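Forty-two good ones by Thursday

My mother asked what I do all day and I told her I put lunch in boxes for a computer. She said that sounded nice.

It's close enough. I've been on the collection side at Rurnach since July, and the job is to do small household chores with a gripper in each hand, over and over, so that a model can look at all of it and eventually do the chores without me. One go at a chore is an episode. An episode is supposed to look like something a reasonable person would do, which rules out a surprising amount of my behavior.

The current chore is food containers. Pick it up, put it down where the task card says, let go, hands back to the start. My target this week was 42 accepted episodes per shift. Accepted is the word to watch. On Monday I recorded 51 and felt like an athlete until Munther Twal went through them and sent back 20.

Munther does review. He has a list of reasons an episode can be rejected and he types them in lower case with no punctuation, so my feedback reads like a series of telegrams from a disappointed uncle. "paused too long." "regrasp." "why did you pat it." I patted it because it was finally straight. The model does not need to learn patting.
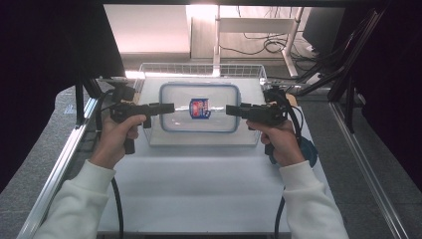
The hard part is that a container is easy with fingers and a nuisance with two flat tips. With your own hands you never think about how much you feel for the thing, sliding a thumb along until the grip is right. With grippers you come in from both sides and you commit. If one side arrives early, the box scoots over toward the other side, and now you are chasing a lunch box around a table while being recorded for science.

You can save those, up to a point. Darnell Marchetti, who trained me, likes a few recoveries in every batch - the model is going to fumble too, and it ought to have seen somebody fumble and fix it. But they have to be honest fumbles. I tried to stage one and Munther caught it right away. "acting," he wrote.

The other thing I didn't expect is how fast you get boring. By my second hour I was doing every pickup the same way, same speed, same angle, and feeling very professional. Darnell watched six in a row and told me I had recorded one episode six times. So now I move the start position before each go, turn the box a bit, and lead with the left when I'd rather lead with the right. My left is terrible. Apparently terrible is fine as long as the box gets there.

It has leaked into the rest of my life. I unloaded the dishwasher last night and caught myself returning both hands to the start position between plates. My wife asked if I was okay. I said regrasp.

Anyway, Thursday's count was 42 accepted on the nose, with one note from Munther that just said "better." I'm thinking of having it framed. Next week is lids, which have to come off and go back on, and Darnell has already told me to wear comfortable shoes.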